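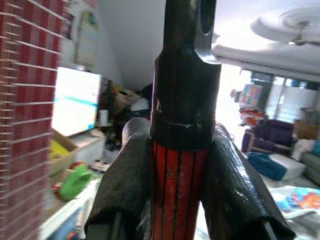

Jundlow Home Robotics Club – Equipment & Budget

Buy the boring stuff first
Posted by Tiago Prata, Jan 15, 2022

Every winter we sit down to decide what to buy, and every winter the list starts with an arm. Somebody has seen a nicer arm. It has a longer reach or a quieter shoulder, and before the coffee is poured we're arguing over payment plans. I've done it myself (ask anyone about the Birnard brochure I carried around all last March). So take this as a confession as much as a complaint!

My opinion is that we should skip the big purchase this year and spend the money on the small, dull things that touch the work. I mean finger wraps, cables, spare bolts, brooms, bins and a decent set of hand tools. Put it all together and you still come in way under what one new arm would cost us.

Take the cleaning task, the one we all say we care about. Sweeping sounds like the easiest job in the house until you try to plan for it. You need two arms, fine, we have two arms. But you also need handles the fingers can hold without slipping, and every handle in every store is a different thickness.
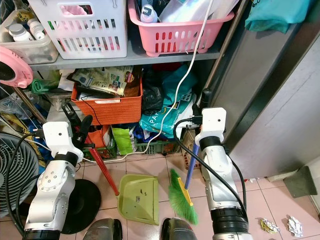

Dustpan in the left gripper, broom in the right.

Efthymia Vlachopoulos put in a request for six different brooms and six different dustpans, and I'll admit I laughed when I read it. Then I thought about it on the drive home and felt pretty silly. A person's house has whatever broom it has. If we only ever practice with one, we'll end up with a machine that's great at one broom. Her whole request came to less than a single replacement joint – and it got pushed to "if there's money left." There is never money left.

The quote that really got me going was from Salgado. They want $399 a year for a service plan that covers the arms and leaves out the fingers and the wraps. Well, the fingers and the wraps are what wear out! Rodrigo Mota thinks we should sign anyway, for peace of mind, and he's a careful guy, so I don't wave that off. If a shoulder joint goes, we'd be very glad of that plan. I'd just like to see a shelf of spare fingers before we pay to insure the parts that hardly ever give us trouble.

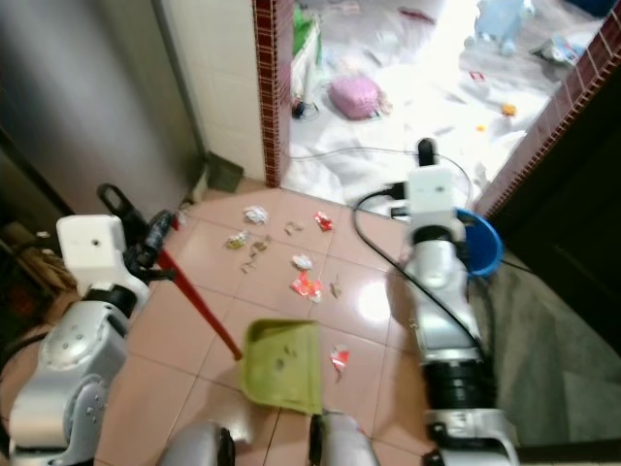

The other thing I'd change is how we budget for time. We plan equipment as if setting it up were free. Noemí Villalobos spent most of two evenings rerouting cables on the last upgrade, and none of that showed up on the sheet. If we'd written those hours down next to the price, I think we'd have picked the cheaper kit with the better connectors. I'd add a column for it, nothing fancy, just hours to get running and hours a month to keep it that way.

I'd also set aside a little for mess. Wrappers, tissues, paper scraps, bags, all the stuff that ends up on a real floor. Judite Magalhães has been bringing hers from home and it's a bit much to expect her to supply the trash forever.

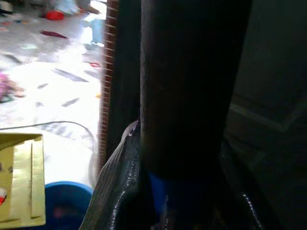 Close work at the gripper, with a blue bucket off to the side.

Now, the case for the big arm. It would lift more, and Cellimcombe is offering four months to pay. I get it. A new arm also gets people excited in a way a box of rubber wraps never will, and a club does run on people being excited. If we still want one next year, after twelve months of keeping the spares stocked, I'll vote for it and help carry it in.

For now, though, my vote goes to the brooms.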